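Why does mustard taste hot when it isnt hot?

Posted December 2, 2021

OK quick one this week. A kid at the Mekcombe library group asked me this and I said I'd write it up. So.

Put a tiny dab of strong mustard on your tongue. Wait. One second, two seconds... WHOA. Up your nose it goes. Eyes watering. But touch the mustard with your finger and it's cold, straight out of the fridge. What's going on?

Start with the seed

Mustard is a plant. Bright yellow flowers, tall skinny stems. It's a cousin of cabbage and broccoli and radishes. After the flowers come little pods, and in the pods are seeds, small and round, like beads for a doll's necklace.

There are three main kinds. Yellow ones (some people call them white), which are mild. Brown ones, stronger. Black ones, strongest of the lot.

Now a weird thing. Sniff a dry mustard seed. Nothing much. Bite it dry and for a moment you get a sort of nutty, bitter taste. The hot part isn't there yet. It hasn't been made.

The secret is two things kept apart

Inside the seed there are two ingredients, stored in separate places. Think of two kids who always start trouble when they sit together, so the teacher puts them at different desks.

Ingredient one is called a glucosinolate (gloo-KOH-sin-oh-late, say it a few times, it gets easier). It's not hot.

Ingredient two is called myrosinase (my-ROSS-in-ace). It's an enzyme. An enzyme is a tiny helper that makes a chemical change go faster. Your spit has enzymes. So does your stomach.

Crush the seed and the walls break. Add some water and the two things meet. The helper chops up the glucosinolate and out comes mustard oil. THAT is the hot stuff.

So why does the plant bother?

Bugs. Picture a caterpillar munching a leaf. Crunch, the walls break, the two things mix, and the caterpillar gets a mouthful of nasty. Most bugs go eat something else. A few kinds got used to it, like the cabbage white caterpillar, which eats this stuff all day and doesn't mind a bit. Gardeners are not fans.

People, of course, tasted the bug-chaser and said yum, put it on my lunch.

Hot but not hot

Your mouth and nose have nerves that warn you about things that might hurt. Mustard oil sets some of them off. The nerves send a message to the brain: ouch, something's stinging! Nothing is burning. It's a false alarm.

Chili peppers do a trick a bit like this, with a different chemical. Chili stays on your tongue and hangs around for ages. Mustard oil turns into vapor easily, so it floats up the back of your mouth and into your nose. Big zing, then gone pretty fast. Horseradish and wasabi are the same way, and guess what, they're cousins of mustard too.

Where does the yellow come from?

Trick question sort of. Ground yellow mustard seed is a pale, dull tan-ish color. The really bright yellow mustard people squirt on hot dogs usually has turmeric in it. Turmeric is a root that gets dried and ground into powder. It stains everything. Spoons, shirts, fingers, my good dish towel.

What about the vinegar?

Vinegar is an acid and acids slow the helper down. Mix crushed seeds with plain cold water and it gets fierce, but the fierceness fades after a while. Mix in vinegar and it comes out milder, but keeps its taste much longer. Hot water is different again, it can wreck the helper, and then you get hardly any zing at all. So mustard makers choose what to put in and when.

Try it (ask a grownup first)

You need: mustard powder, cold water, vinegar, 2 small cups, 2 spoons. Skip this one if anybody in the house has a mustard allergy.

Put a spoonful of powder in each cup. Cold water in the first one, just enough to make a paste. Vinegar in the second. Stir. Wait ten minutes. Don't stick your nose right in the cup!! Waft the smell toward you with your hand, like scientists do. Then taste a speck of each, smaller than a grain of rice. Which is stronger? Write it down. Wash your hands and keep them away from your eyes, I mean it.

If it stings too much, have some bread or milk, and breathe out through your nose.

Words to know

Enzyme: a tiny helper that speeds up a chemical change.
Vapor: a liquid that has gone into the air as a gas.
Pod: the case a plant grows its seeds in.
Turmeric: a yellow root used as a spice and a dye.

Next time: why onions make you cry. Its another chopping story, so hang on to what you learned about walls and helpers. More soon, gotta run. 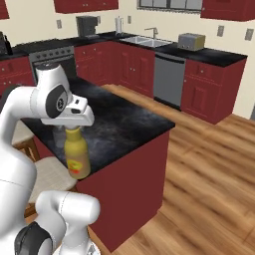 Sunita Shakya: We did the two cups at home and the water one was way stronger, my daughter yelled. We made a third with warm water from the tap and couldn't agree if it was weaker or not. How hot does it have to be before the helper stops working?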